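Workshop > Cells > Elska > Notebook
Filed under: Bench Notes, Grippers, Maintenance

July 13, 2021

Good morning on Elska, the board handling arm, and I want to get it down while the grease is still under my nails. The complaint from last week was that the fingers were closing unevenly. The left one arrived first, nudged the part, and then the right one caught up. On a bare block of foam you would never notice. On a memory module you notice right away, since the thing goes in crooked and one latch clicks before the other.

Started by clearing the old offsets and homing the gripper with nothing in it. Then 12 open-close cycles at slow speed with a feeler gauge at the midpoint. The gap on the left side drifted a little every time. Never by the same amount, so I stopped blaming the software and got the hex keys out.

Found it in the linkage! One of the pivot bolts had backed out just enough for the plate to rock. I could feel it with a thumb once I knew where to push. Pulled the bolt, cleaned the threads, new drop of medium threadlocker, back in at the torque on the Taltton card (the laminated one, please stop using the paper one, it has the values for the old fingers). Did its twin on the other side as well while I was in there, though that one was tight.

Wiped down the finger pads with alcohol. The tips are in good shape, no need to swap them yet. There is a spare set in the Rolero drawer, and I put a strip of green tape on the bag so it stops getting mixed in with the worn ones.

Next was the teach work. The approach points were all taught with the loose linkage, so I didn't trust any of them and redid the lot. Jogged down over the practice motherboard at 4 percent speed with the wrist view up on the monitor, checking how the finger sits against the CPU socket and the memory slots.
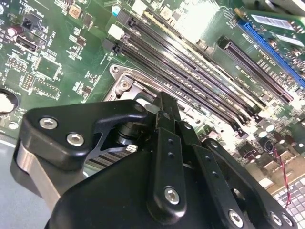 Omerović, cell technician, board handling

The metal edge of the socket frame is a lovely thing to line up on. It is crisp, it doesn't move, and it sits close to the slots we care about. I used to teach off the slot latches, but they swing, and a latch left half open throws the whole job off. With the frame as the reference I had the first point saved in one try. I'm going to move the other board programs over to the same trick.

Glare is still our weak spot. The light comes down hard on the upper part of the slots and washes out the detail there, and the labels on the expansion card suffer too. To the eye it's fine, to the edge finder it's soup. I tilted the bench lamp away and turned the ring light down, which helped some. A sheet of diffuser film would do better. I want to try that before anyone starts raising the exposure limits in the vision job.

Other thing to watch: the twisted red and black pair near the capacitors. It hangs into the space on the side where the linkage opens. Nothing touched at the speed I was running, but I would like it dressed and taped down before we go faster. Same goes for anything else we put on this fixture – tie the loose wires first, then call up the program.

Ran the insert cycle with the dummy module after lunch. The plan was 100 cycles and I stopped at the end of that to put the gauge back on. No drift I could measure. I was so pleased I set it going again and took it to 200 total, and the last insert sounded the same as the first, both latches together, one clean snap. That is such a good sound after a week of click-click.

Checked the bolts by hand at the end. All snug, threadlocker line unbroken. I marked each head with a paint pen across onto the plate, so a quick look at the start of a shift will show if one has turned.

Saved the new points under the Elska folder with "socket ref" in the name. The old set is still there, in the archive folder. Don't load it, it will drive the fingers low.

Still open:

Diffuser film, cut to fit the lamp.
Tape down the red and black pair.
Copy the torque values for the new fingers onto the cell door.
Ask Taltton if the linkage bolts come in a patch-lock version. The last time one backed out was February, and I'd be happy to be done with it.
Speed. We're well under what the arm can do, and I think there's room for a good bit more once the wires are out of the way. Will bring it up in small steps and listen for the latches.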